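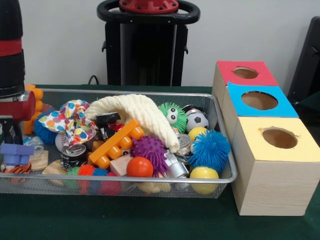
The mixed tray and the three sorting boxes, out on the green table.

Remo Haslinger puts the kettle on before he will talk about toys, and then he talks about them until the tea has gone cold, so I should say at the start that what follows is perhaps a third of what I wrote down. He has been looking after the toy collection at Tidcombe for long enough to have lent things to the children of people who once borrowed them, and he has opinions on pretty much everything in it, down to which of the balls roll off a table and which ones stay where you put them.

I had asked to hear about the mixed tray, which friends of mine had mentioned more than once. It is a simple enough idea. You take a wire tray and fill it with things that don't belong together, soft and hard and spiky and smooth, and you put three boxes next to it, each with a round hole. Then you let somebody sort them.

"People always want to know what the rule is," he said. "Which box is for which. And I say, well, you tell me. There was a little girl in October who put everything she liked in the yellow one and everything she didn't like in the pink one, and the blue one was for things she hadn't made her mind up about, and I thought, that's as good a system as I've got at home, I might try it with the post."

The tray changes all the time, though some things are regulars. There is a blue puffer ball with rubbery spikes that he would be sorry to lose, and a spotty fabric bow, and an orange toy made of round segments joined together, and something orange and black with tiger stripes. There are also things from no toy shop at all. I asked about the tin can, half expecting him to be a bit embarrassed by it, and he was delighted.

"Oh, the tin's the best thing in there! Think what a tin does. It's hard and it's smooth and it's cold when you first pick it up, and it makes a noise when you knock it on something, and then right next to it you've got a bit of knitting. You can't get further apart than a tin and a bit of knitting. I check the rims, obviously, I go round every one with my thumb. But I'd take a tin over half of what comes in catalogues."

The knitting is cream-coloured, and he likes to drape it over the other things so that there's something to find underneath. He has a great fondness for pieces like that, the ones which aren't properly a toy and don't tell you what to do with them. The flat bits of pale wood are another favourite of his. I asked what they were for, and he said that was the sort of question only a grown-up would ask, and then he was kind enough to pour me some more tea.

The whole collection runs to 1166 entries in the book, and he does mean a book, a tall red one with a broken spine. It lives on the shelf under the kettle. Around 400 of those are out on loan at any given time, and the rest are on the racks or in what he calls the hospital, a deep drawer of things waiting for glue. He tried keeping it all on a computer for a while with a program called Hutach, which a neighbour swore by, and he didn't get on with it.

"It wanted a category for everything. You couldn't save the page until you'd chosen one. So I'd be sitting there with a squashy thing in my hand and it would say, is this a puzzle, is this a vehicle, is this an educational resource, and I'd think, it's a squashy thing! I gave it a whole winter. Then I went back to the book, and in the book I can write 'squashy thing, purple' and anybody will know which one I mean."

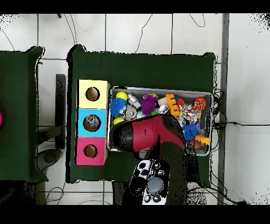

I did wonder whether all this variety ever got to be too much, and he took the question more seriously than I'd expected. He thinks the tray ought to be full, fuller than most people would make it, and he told me he used to lay out 10 things in a neat row with gaps between them, because that was how he'd seen it done elsewhere. The children were finished with it in no time and went off to look at the radiator.

"You want to have to dig a bit," he said. "If you can see everything straight away, there's nothing to go in after. When it's packed, you reach for the ball and your hand meets something else on the way, and then you've forgotten about the ball. You've got hold of something spiky and you're wondering about that instead. And that's when they go quiet – have you noticed, when they go quiet like that? I could watch it all day."

The boxes took more thought than the tray did. The first set had lids, and the lids came off, and were worn as hats, and one of them has never been seen since. The set after that had holes that were too small, so that the bigger balls sat on top and had to be thumped. He measured the fattest ball he had for the ones he uses now, and drew round a saucer. The colours were argued over with Mrs Beyene, who has the room on the other side of the corridor and did the mixing of the paint.

"She wanted red, blue and green. I said we'd got a green cloth already, we'd lose one of them. So we have yellow, blue and pink, and she still says the pink's too loud. It is loud. They go to it first, nearly every time."

He has been offered a plastic set by Orkon, which would wipe clean and stack inside itself, and he has thought about it and said no thank you, at least for now. He likes the sound of a thing dropping into wood. He got up to show me, with a teaspoon and the bread bin, and then with my pen and the bread bin, and I have to say there was a difference.

2021-11-17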